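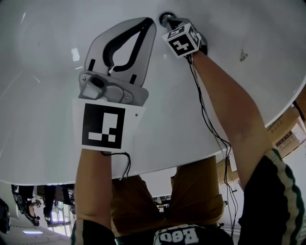

Print | E-mail this page

Grurnbridge, Thursday. The Hilora visit was mostly about the planner. Crescencio Mendoza showed how Gemell takes marker poses, filters them, and passes a trajectory to the arm controller at 500 Hz. Replanning runs at 5 Hz. Glossy white surfaces remain the weak case: reflections break depth, so contact is inferred from motor current. The log viewer replays all 3328 episodes with pose and current on one time axis. Twenty-six are flagged for clock drift. Export is still manual.

Shares: 5 | Comments: 0

This site uses cookies. Accept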